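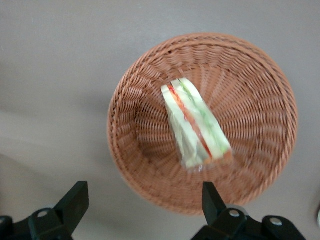

Figure 1. Wrist camera view: the wrapped sandwich half in the basket, fingers open.

Comparing Two-Finger Grippers on Soft, Wrapped Things
Notes for the afternoon lab, Carter MacDonald

Welcome back, everybody. Last time we spent most of the session on hard objects with nice flat sides, and I know a few of you left thinking that grasping is pretty easy (I was pleased to hear it, and a little worried too). So in this lab we move to food in plastic film, and I'd like you to read these notes before you come to the bench, even if you only skim the part on scoring.

Why a sandwich? A triangular half is thick at one end and thin at the other, it gives when you squeeze it, and the film can slide over the bread while the bread stays where it is. Tomato and lettuce make it worse – a filling like the one in Figure 1 can shift under the pads, and then the thickness you measured at the start doesn't help you much.

The grippers

You will try 3 sets of fingers on the same arm. The Brirkstead set has flat, rigid pads. The Bensaid set has a thin rubber facing, and the Lirna set is flexible all the way down and bends around whatever it touches. Please change the fingers with the arm powered down, and snug the screws by hand. If a finger wobbles, come and get me before you run anything.

Run 12 trials with each set. Start with the sandwich flat on the table, pick it up, carry it over the basket, lower it, and let go. Use the controller's slow profile for the whole lab. I know it's tempting to speed things up once you have a few good ones in a row, but then we can't compare your numbers with the next group's.

Closing width and force

Begin at the lowest force setting and go up one step at a time until the sandwich lifts without slipping. Write that setting down, and keep it for all of your trials with that set. Don't go over 200 on the force scale, please; the bread won't come back from it.

Using the wrist camera

Look again at Figure 1. The pads sit low in the view and the basket fills much of the rest, so you get a good look at the inside from nearly straight above. The picture is a bit soft, though, and the sandwich is blurred more than I'd like for measuring anything. When you want an angle or a position, let the arm hold still for a moment and save a fresh picture. Round baskets are forgiving to aim for, but a thick woven rim is easy to bump on the way down, so leave yourself some height.

Scoring

Give 2 points for a clean release inside the basket, 1 if it lands inside but the film has torn or the filling has squeezed out, and 0 for anything else. Add a word or two in the notes column – "film stuck to left pad" is far more useful to me than "bad."

Save your logs in the Plurkurbridge folder under your group name. The sample log in there has 1370 lines, so don't try to print it. Bring your score sheet and one saved picture per finger set to the next meeting.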